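Sandwich counter

A sandwich counter is a place of food service at which sandwiches are put together to order, or shortly before sale, from ingredients kept ready behind or inside a serving counter. It may stand alone as a small shop or form part of a larger business such as a bakery, a grocery store, a station or a workplace cafeteria. The term covers both the piece of furniture at which the work is done and the business as a whole. In some regions the words sandwich bar and lunch counter are used with the same meaning, although the second usually implies that seats are provided and that hot dishes are also sold.

Contents
1 Terms
2 History
3 Layout and work
4 Fillings and order of assembly
5 Display and storage
6 Prices and customs
7 See also

Terms

The person who assembles the food is known as a counter hand, sandwich maker or, in older trade writing, a cutter. The last name dates from a time when loaves and cold meats were cut by hand in front of the customer. The row of open containers from which fillings are taken is called the line or the well. A station is the part of the line served by one worker. Bread is normally kept apart from the line, either on shelves behind the worker or in drawers below the counter.

Made to order describes a sandwich begun after the customer has asked for it. Made ahead describes one that is finished, wrapped and placed on display. Many counters sell both.

History

Cold meat and bread were sold together by street sellers and taverns long before the counter took its present form. The spread of office and factory work in the nineteenth century created a demand for a midday meal that could be bought quickly and eaten without a table. Sliced bread, sold widely from the late 1920s, shortened the work further, and mechanical refrigeration allowed moist fillings such as egg and fish salad to be kept at the counter for a full serving period.

The port town of Isholm is often used in regional studies of the trade. Its first counters opened near the ferry landing, where passengers had little time between boats and where bakeries already held early licenses. A trade survey of the town and its surrounding district listed 243 counters at the height of the business, most of them run by one family and open only until midafternoon. Numbers fell after the ferry service was reduced. Several of the remaining businesses moved inland to Florniden, where a covered market offered lower rents.

The Qudah counters, a small group named after their founding family, introduced the practice of writing the day's fillings on a board in the order in which they would be placed on the bread. Customers could then ask for an item to be left out by pointing to a line. The practice was later copied by other shops in the district and is still known locally as reading down.

Layout and work

Most counters follow a straight plan. The order is taken at one end, the sandwich moves along the line, and payment is made at the other end. A straight plan keeps the customer level with the food and allows changes to be requested at each stage. An L-shaped plan is used in corner premises and separates payment from assembly, which suits shops with many regular customers who order ahead.

The working surface is commonly set slightly lower than a kitchen table, as downward pressure is needed when cutting. Boards are changed between raw vegetables and cooked meats. Where space is limited, trays take the place of boards, and each order is built on its own tray and carried to the wrapping station.

A small counter may be staffed by two people for most of the day and 4 during the midday period. Training is usually given on the job. New workers commonly begin with bread and wrapping before being moved to the line.

Fillings and order of assembly

The order in which a sandwich is assembled affects its texture and how long it can be kept. Spreads containing fat are placed against the bread to slow the passage of moisture. Wet items, such as tomato and pickles, are placed toward the middle. Sliced meat and cheese are often folded, which gives height and makes the sandwich easier to bite.

Leaf vegetables have a double role. They add crispness and also act as a barrier between a wet filling and the bread. Loose-leaf types of lettuce with frilled margins hold their volume well, while flat leaves lie closer and are preferred for wrapped goods. Leaves are washed, drained and dried before service. On round buns, a leaf that is wider than the bread is either torn to size or allowed to show at the side, the choice being largely one of house style.

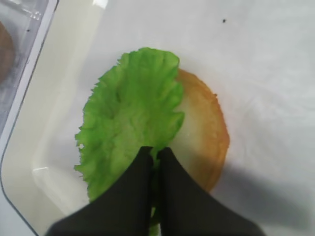
Rania Masri has argued that the barrier role is overstated. In her view, a leaf that has not been fully dried brings more water to the bread than it keeps away, and counters with no time for proper drying would do better to place the lettuce above the meat. Other writers on the subject accept the point for made-ahead sandwiches but consider it of little weight where the food is eaten at once.

Soft buns are sometimes toasted on the cut side. Toasting firms the surface and delays soaking, but it adds a step at the busiest time of day. Crusted rolls need no such treatment. They do, however, tend to push soft fillings out at the sides when bitten, and counters that use them often remove part of the inner crumb.

Display and storage

Display serves both the customer and the worker. Open wells show the range and freshness of the fillings. Glass or clear plastic screens stand between the customer and the food in most modern premises. Wrapped sandwiches are arranged in rows on shelves or in chilled cases, with the oldest stock at the front. Labels give the filling and the time of wrapping.

Clear plastic fittings came into wide use for holding and separating stock. Their main advantage is that the contents can be seen from every side, so that a worker can judge what needs to be refilled without moving anything. Their chief fault is scratching, which dulls the surface after repeated cleaning with rough cloths. Gorkex, a supplier of shop fittings, offered a series of separate slotted parts that could be joined in different widths to match the length of the shelf. Metal wire fittings last longer but can mark soft bread and leave lines on wrapping paper.
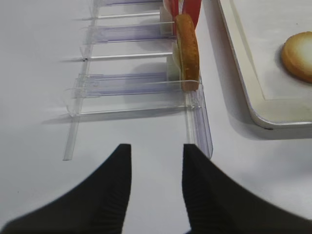

A reader's comment on an earlier version of this article objected that the clear fittings are chosen for looks alone and that the old wooden bread shelves in Florniden kept rolls in better condition. The comment added that wood let air pass under the loaves, whereas crusts stored on plastic turned soft by noon. No published comparison of the two materials in the district is known.

Cold fillings are kept chilled and replaced in small amounts. It is general practice not to top up a container that is partly full but to exchange it for a fresh one. Bread is stored at room temperature, as chilling causes it to become stale more quickly. Opening times in the district commonly run from 7 a.m., with the first bread delivery arriving before that hour.

Prices and customs

Counters set their prices either by the whole sandwich or by the filling. The first method is quicker at the register. The second is usual where customers combine fillings freely, and it often includes lettuce, onion and dressing without charge.

In Isholm it is customary to cut a round bun only if asked, while square sandwiches are cut from corner to corner. A half sandwich is sold at slightly more than half the full price. During August many counters in the town close for two weeks, and those that remain open agree on staggered hours. Regular customers may be given a card entitling them to a free sandwich after 10 purchases, a custom that began with the Qudah counters and spread to the market at Florniden.

See also

Cafeteria
Cold cuts
Delicatessen
Food display case
Lunch counter
Packed lunch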